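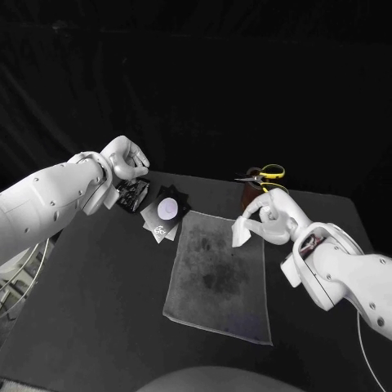
Tang, bench two: wrist and cable week

Quick page this time, got back late from Sukcombe and want it up before I forget which screw went where. Tang is the two-armed one on the bench by the window, Allness arms, Zelon hands. March service. Sizwe Makhubela did most of the spanner work, I did the typing and the holding of torches. Hinata Nomura checked the numbers over the phone and told us off twice.

Right wrist with the side panel open, wiring and the red part showing. Napkin in the fingers, grey towel under.

Left hand down by the foil packet and the black coasters or cards. Yellow scissors in the brown cup at the back.

Notes to go with it, in the order we did them, more or less.

Before touching anything

Arms to rest pose, then power off at the wall, then wait. The drives hold a bit of charge and the hands can twitch when they let go. Two minutes by the clock. Sizwe counts in his head and gets to two minutes in fifty seconds, so use the clock.

Support the forearm before the brakes come off. Rolled towel or a block of foam, not your knee. Rings and watches off, long sleeves up.

Wrist panel

Small screws, they go in a lid with a magnet in it. The panel has a lip on the hand side, slide it towards the elbow first and then lift. If it wont lift, one screw is still in. It is always the one under the cable.

Inside: look for shiny patches on the wires, where the jacket has been rubbing on the edge of the housing. Tug each plug gently. Gently! A good plug doesn't move, a bad one clicks. We had one that clicked, right wrist, ticket 561. Reseated it, put a dab of the soft glue on it, marked the plug with a paint pen so we can see next time if it has crept.

Don't blow in there with the air can held upside down. Brush first, vacuum with the small nozzle held well off.

Thin white cables

Same rule on both sides. Enough slack for the full wrist turn, not so much that it can hook on the bench edge. Turn the wrist by hand all the way one way, look, all the way the other way, look again. Then lift the elbow and do the whole thing over. Skipped the elbow bit in the autumn and paid for it with a new cable.

No zip ties on the moving part. Hook-and-loop only, done up loose enough to get a finger under. Zip ties are OK behind the shoulder where nothing bends. Cut the tails flush, they scratch.

Left one was fine. Right one replaced at 800 hours on the counter, which Hinata says is early, and she wants the old one posted to her. It is in the padded envelope on the shelf, somebody please find a stamp.

Hands

Wipe the fingers with a barely wet cloth, dry cloth after. No solvent on the white shell, it goes cloudy and stays cloudy. Work each finger joint open and closed ten times with the power off and feel for grit. Thumb base is the one that collects fluff, mostly from cloths and paper. Wooden toothpick, good light, patience.

Check the hand bolts at the wrist with the short driver. They should be snug and the paint marks lined up. If a mark is off, don't just nip it up and walk away, write it in the book.

Zelon send the hands out with a spare set of finger pads. Ours are in the second drawer in the tin that says TEA.

Zeroing

Power on with both arms clear of the table and one person on the stop button. Not near it, on it.

Run the left arm to zero, then the right, never the pair together after a panel has been off. Listen. A low hum is normal, a tick once per turn isn't. Right wrist read 1334 on the raw count where last month's sheet has 1334 too, so the plug was the only thing wrong and we didn't need to redo the offsets. Very happy about that, offsets take all afternoon.

If yours comes up different from the sheet: stop, power off, check the panel is seated and nothing is pinched under it, try once more. Still different, ring Hinata.

Table check

After zeroing we go through a slow pick and place with light stuff. Paper napkin is the best test I know for a fingertip pinch, too much grip and it creases hard, too little and it slides out. Foil packets are good for the other hand, noisy, you can hear when the fingers slip. Coasters for thin edges. Cloth flat under the lot, or at least under the place where things get dropped.

Keep the cup well back from the hands until the speed limit has been tested. Scissors come out of it last, at quarter speed, and only if everything else went through clean.

Backdrop wants pulling straight and clipping at the floor. Loose drape plus elbow is how we lost the old lamp.

Bits used

One white cable, right side.
Soft glue, a dab.
Paint pen, yellow. Nearly out.
73 lint wipes, says the box, most of them on the thumb.

Still to do

Left wrist panel, same again. Screws on that side were done up by someone very strong.
New label for the stop button, the old one has rubbed off.
Copy the count sheet into the shared folder, the paper one has tea on it.
Ask Allness for the longer cable clip, the short one is a pig to close with cold hands.
Find the other short driver. Sizwe says I have it. I don't.

Next service goes on the same page, underneath. If you spot something wrong in the notes tell me and I'll fix it, I typed half of this standing up. Spare keys for the bench cupboard are back on the hook.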